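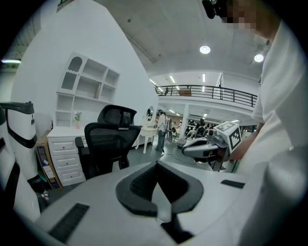

White shirts are covered by the new service. Photo: Drincombe

Search newsroom Enter keyword

Drincombe Extends Shirt Laundering Service to Small Employers

Tue 19 December

49 shares 3 comments

Drincombe, the workwear laundry company, will open its Zilta shirt service to small employers in January. The service has until now been limited to contract customers, who send in around 2000 shirts a week. Businesses with as few as four employees may apply.
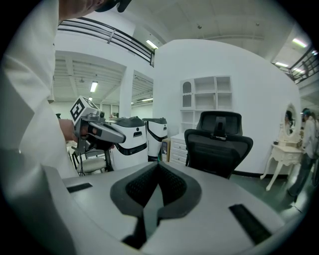 Zilta customers will receive weekly pickup, washing, pressing and minor repairs under a single monthly charge. Missing buttons will be replaced at no extra cost. Long-sleeved white shirts, such as the one worn at left, will be washed separately from colored garments and returned on hangers. Orders will be handled at the company's Tello plant.

"Smaller firms have asked us for this service for some time, and we are pleased to offer it on the same terms," said Réka Hegyi, managing director of Drincombe.

Applications may be made through any Drincombe depot.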